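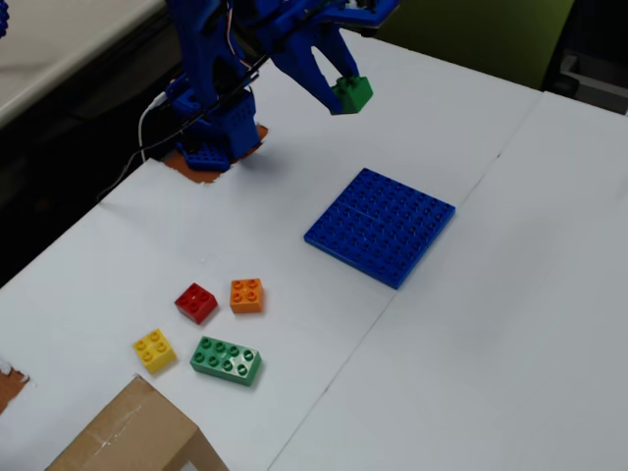

蓝色底板与散放的积木颗粒

Moveck 山居度假屋：客房与预订说明

Moveck 位于山谷北坡，共有三栋独立木屋，由 Prusosel 旅行社负责预订。从镇上的汽车站过来有32公里，后半段是盘山路，冬季须备防滑链。木屋海拔较高，夏天夜里也会转凉，请带一件外套。

房型与价格

双人木屋：一间卧室，一张大床，带小厨房和淋浴间。每晚388元，含两份早餐。
家庭木屋：两间卧室，客厅有沙发床，最多住五人。每晚585元，含早餐。儿童不另收费，婴儿床需提前说明。
林边木屋：格局与双人木屋相同，门前多一个露台，价格相同，但每年只在三月至十一月开放。

三栋木屋都有暖气、热水壶和基本炊具。没有电视。无线网络覆盖室内，露台上信号较弱。木柴放在屋后棚子里，第一筐免费，之后每筐另计。

公共休息室

休息室在接待处隔壁，早上八点开门，晚上十点关门。书架上有旧地图、步道手册和几种语言的小说，可以借回木屋，退房前放回原处即可。咖啡和茶自取。下雨天客人多在这里打牌、看书，带孩子的家庭请留意时间，晚上九点以后保持安静。

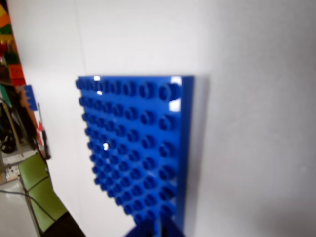

周边步行路线

Avulari 湖环线：从接待处后面的小路出发，走完全程大约90分钟，坡度平缓，穿运动鞋就可以。湖边没有商店，饮水请自备。
Keskinen 山口：往返需要大半天，最后一段碎石较多，雨后不建议走。山口有一间石砌避风屋，里面只有长凳，不能过夜。
需要向导的客人可以联系 Eliécer Espinoza，他带队走山口线，每队不超过六人，至少提前两天约定。

用餐

早餐在接待处旁的餐室供应，时间为七点半到九点半。晚餐需当天中午前预订，每晚只有一种菜单，通常是汤、炖菜和面包，可以做素食。餐室由 Kadir Kurtuluş 掌勺，有食物过敏的客人请在预订时写明。镇上另有两家小饭馆，冬季周一、周二可能不营业。

入住与取消

入住时间为下午三点以后，退房时间为上午十一点以前。晚到的客人请事先打电话，钥匙会留在门边的密码盒里。入住前七天以上取消，全额退款；七天以内取消，收取第一晚房费。遇大雪封路，可改期一次，不收手续费。
可带一只狗，请在订单备注里写明。木屋内禁止吸烟。

最后更新：2025年9月10日

相关内容
山区冬季行车准备
Avulari 湖的春季水位与步道情况
Prusosel 其他乡村住宿
带孩子住木屋的行李清单

联系我们 | 版权所有 © Prusosel | 返回顶部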